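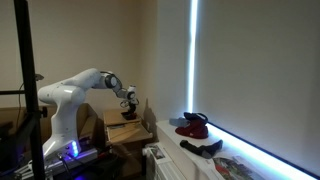
The back corner, with the blind down and the top of the cabinet nearly clear.

Sointu Räsänen had promised herself that she would be done with the little room by lunch, and she would have been, too, if it hadn't been for the drawer. Everything else had gone along nicely. She had carried 6 bags down the stairs, she had wiped the sill over the radiator and then put half the things right back on it (they had to live somewhere, poor things), and she had dragged the big cardboard box in beside the cabinet with its flaps standing up like ears.

But a drawer is a slow business when it belonged to your aunt. There wasn't much left in it by then, only a few thin things lying at the bottom, and she still stood over it long enough for her tea to go cold in the kitchen.

"You could just tip it into the box," said Ertuğrul Güler from the doorway. He had come up from the apartment below to help with the lifting and had so far lifted one lamp and eaten two of her buns.

"I could," said Sointu, and didn't.

Her aunt had bought the cabinet in Clernbridge the winter she moved there, from a man who wanted 165 for it and took 100 — a story she told at every birthday, with the man getting sadder each time and the snow getting deeper. She had kept her letters in it, and her good scissors, and once, for most of a February, a cheese she was hiding from the doctor.

Ertuğrul laughed so hard at the cheese that he had to lean on the wall. Then he asked, a bit shyly, whether the cabinet was going too.

Sointu looked at the light coming in down the side of the blind, and at the pale wood, and thought about her own hallway, which was narrow and already had a bench in it that everyone bumped into.

"No," she said. "The bench can go."

She slid the drawer halfway shut, changed her mind and pulled it open again, and went to see if there was any tea left in the pot.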